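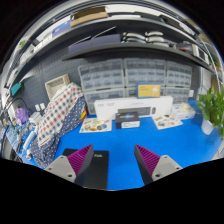

What do you do with the packaging from desk gear once everything is unpacked?

Keep the boxes that have a serial number or a molded insert, flatten the plain cartons, and set a removal month for the rest. I use a 13-month limit for anything with a one-year warranty.

I worked that rule out in June, when I took the blue table back from the pile that had been living on it. The table is a good color for sorting because almost nothing I own is blue. A black box on a black desk can sit there for a season.

The big item was the keyboard box. It is long, white and stands on its long edge without help, with the keyboard and mouse printed on the front. Long boxes are awkward to store flat. On a shelf they eat the full width and then collect other boxes on top, and a small yellow one with a blue border had already ended up there. On edge, the same box takes a strip of shelf a few inches deep and the front stays readable.

My procedure for a box like this:

1. Open it and take out every insert, bag and leaflet.
2. Photograph the serial label and the receipt together.
3. Put the leaflet back only if it has a warranty card.
4. Write the purchase month on one short end in pencil.
5. Store on edge, short end facing out.

Step 4 matters more than I expected. Printed labels (I tried a Devden label maker for a while) peel off coated cardboard in a warm closet. Pencil on the uncoated end flap has lasted three years so far.

Small boxes go by a different rule. A small box is kept only if it will hold something else. The little black one with the white label on the front passed, and it now holds adapters. Lids that lift straight off are worth more than tuck flaps, which tear at the corners after a few dozen openings. Agnese Koppel disagrees with me on this and keeps everything with a tuck flap, on the grounds that it folds down when empty. She has a larger closet.

**Sticker sheets**

Sticker sheets are the worst thing on any desk to file. They are too stiff for an envelope, too thin to stand up, and they curl. I had two of them out, one cream with rounded designs in green, orange, brown and blue, and one white with browns, grays and teal. I wanted a few for marking cable ends, so they were staying in reach.

I tried these, in order:

- A Larivico document wallet. Fine for whole sheets. Partly used sheets catch on the seam and lift at the corners.
- A ring binder with clear pockets. Works, but the pockets are sized for letter paper and smaller sheets slide to the bottom.
- Flat inside a rigid folder, face to face, with a piece of baking parchment between them. Current method, no curl after four months.

The parchment was Muchen Qiu's suggestion. Wax paper also works but leaves a slight film on matte stickers. Store them away from the window in any case. The adhesive on an older set of mine had gone to gum along one side, the side nearest the glass.

**What stays on the table**

Two things are permanent. The tissues stay at the back, where I can reach them without moving anything. The plant stays on the right. It is in a small white pot and has outgrown it in every direction, so the leaves take up far more table than the pot does. I allow it a hand's width past the rim and trim what goes over. It gets 300 ml of water when the top inch of soil is dry, poured into a tray at the sink and never at the table. Cardboard wicks water faster than you would think, and I have lost the bottom of one Ramow carton that way.

I also logged the time. Sorting took 41 minutes, of which more than half went to finding receipts. Next round I will search the mailbox before touching any boxes. My order confirmations folder holds 1,125 messages and the search only works well if I have the store name, so the list of store names comes first.

Still undecided: foam inserts. They weigh nothing and take up most of the volume of any box I keep. Xiaoqing Duan cuts hers down and uses the offcuts as drawer liners - I have a drawer that could use it, and a dull knife. I'll sharpen the knife and try it on one insert before I commit the rest.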